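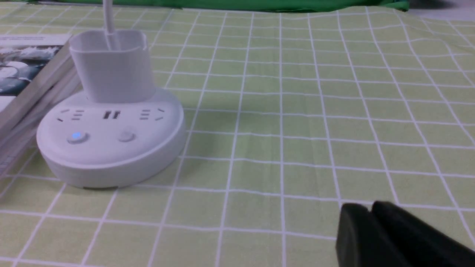 Thilini Karunaratne
Test lead, Himside

19th September

I have been meaning to write this one up since August, and I kept putting it off because the fault was so small and the amount of head-scratching it caused was so large. A couple of people at Kovine asked me for the story after I mentioned it over lunch, and I promised them I'd get it down properly, so get yourself a coffee. I tend to wander.

The job we had set ourselves was button pressing on a white power strip, the round kind with a domed top, two sockets, a pair of USB ports between them and two push buttons on the front slope. Press the left button, back off, press the right button, back off. We wanted it for Flurkotlow, our little library of household chores, and I had it penciled in as an easy afternoon between two hard ones (putting lids on jars, and a drawer that I still dream about).

For the first couple of days it was an easy afternoon. Then one morning the arm came down over the strip, closed its fingers, pressed the button very nicely, and carried on pressing. It went on pushing down until the force limit should have stopped it, and then it went on a bit longer, and the whole strip started to slide across the tablecloth with its cord trailing after it. I hit the stop. My heart was going like mad, which is silly when you think how slow these arms move, but there is something about a machine leaning on a thing that's plugged into the wall.

Nothing was hurt. The strip had no cracks that I could find, and the fingers were fine. But a force limit that doesn't limit is a safety matter in my book, even when all it threatens is a power strip, and I wasn't going to let anybody put a hand near that table until I knew why.

My first guess was the tablecloth. I love that cloth, the green one with the white grid, and I will defend it to anyone, but it does ripple. You smooth it down and ten minutes later the lines are wandering again. I thought a fold had lifted one side of the base so the button was higher than the planner believed. Tarek Hamdan, who knows the wrist better than I do, listened to all of this very patiently and then pointed out that a higher button would make the arm feel contact sooner. It would have stopped early. He was right, and I had just spent an hour ironing.

My second guess was the camera. The button is white on a white dome, and apart from the pale blue light on the left one there isn't a lot for the vision to hold on to. So I looked back through the wrist view from every run that week, and the position estimates were lovely. Better than I'd hoped! The arm knew exactly where it was going. It just didn't know it had arrived.

So that left the force sensing, and Tarek and I pulled up the raw numbers side by side. The limit was set to 4 newtons. On the good days the readings climbed smoothly up to it and the arm let go. On the bad morning they crept up to 2 and sat there, flat as a pond, while the strip was visibly on the move. Every restart, same thing. We swapped the cable, then swapped it back. We ran it 40 times pressing on a block of foam and got 30 perfectly good stops, and that mixed result kept us there until dinner time, since a fault that comes and goes is so much worse than one that stays put.

What we found in the end was the tare. Tănase, our control software, zeroes the force sensor at the start of each run, and it's meant to do that with the gripper hanging free above the table. Someone had shortened the startup to save a few seconds, and that someone was me. With the shorter startup the zeroing sometimes overlapped with the last bit of the arm's move, while it was still slowing down, and the sensor took that little tug as its resting state. Everything after that read low. The flat line was a second piece of the same mess: a filter that threw away any reading too far from what it expected, and kept repeating the last one it had liked.

We've put the wait back. We have also changed the filter so that throwing away too many readings in a row stops the arm, and added a separate limit on how far the fingers may travel after first contact. I should have had that last one from the beginning, and I knew it, and I'd left it for later because the task was easy.

I reran the foam test before going back to the strip and every press stopped where it should. I'm still keeping hands off the table while it runs, and I'd ask anyone visiting to do the same. Tarek wants to try the test again with a heavier tool on the wrist, where a bad zero would show up more. If he gets anything interesting I'll add it underneath.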